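Hirnance puts its Plilura robot to work in the staff break room

January 3, 2018

I run the automation group at Hirnance, and I've been itching to share this one. Starting this month, our Plilura service robot is taking over the break room rounds at the Drada plant, on every shift, for good. We've been trying it out there since November and the people on the floor have told us (loudly, at times!) what they like and what they don't.

The break room sounds like a funny place to start, I know. Most companies in our line of work want to show you a robot next to a conveyor. But when we first sat down with the crew at Drada, what they kept bringing up was the small stuff: who clears the table after lunch, who puts the drinks away, who gets pulled off a real job because the cooler is running low. There are 198 people at that plant and one break room. Somebody always ended up doing it, and it was usually the newest person on the shift.

So that's the job we gave Plilura. It picks up bottles, carries them the short way between the table and the refrigerator, and wipes things down when the room is quiet. A bottle of tea left standing on a white table is about as ordinary as work gets, and we spent a lot of evenings on exactly that.
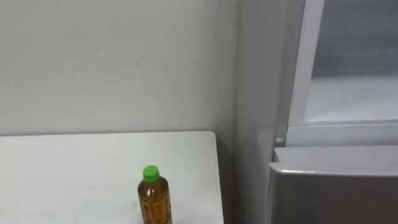 Will anyone lose their job over this?

Drada has agreed in writing that no position will be cut because of the robot. The break room was never anyone's full-time work, and the hours that used to go into it are going back to the teams they were borrowed from.

We asked for that agreement before we signed, and I'd ask for it again. It made the early weeks so much easier. People were willing to tell us when the robot was in their way, and it was in their way plenty! At first it wanted to roll in right at the start of lunch, which went over badly. Now it waits until the room clears out, and anyone can send it off with one press of the big button on its chest.

The other thing that changed is who's in charge of it. We trained 12 people from the floor to run Plilura themselves, and each of them finished the course in seven working days. They set the schedule, they decide what counts as trash and what gets saved, and they get a pay bump for it, paid by Drada. A couple of them had never touched anything like this before and are now better at teaching it a new table than I am.

The part we sweated over most was the space beside the refrigerator. Pale walls, a white tabletop, a gray door and a narrow gap in between don't give a robot much to go on.

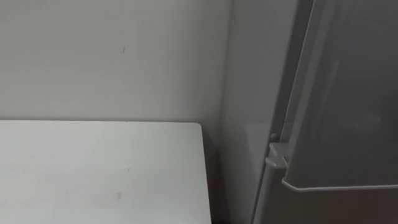

We fixed a good deal of that with our Shin software, which handles how the robot judges edges and distances up close. Shin went through 1000 practice runs before we let it near a lunch hour, and the floor crew had the final say on when it was ready. They made us wait two weeks longer than I wanted. They were right, and I've told them so.

Next up is the second break room Drada is building on the far side of the plant. The crew already has a list of requests for it, starting with a wider path to the cooler, and we'll be working through that list with them this winter. If you'd like to come see Plilura on the job, drop us a note and we'll set up a visit outside of lunch hours.

Contact: Hirnance Press Desk | © 2018 Hirnance. All rights reserved. | Back to top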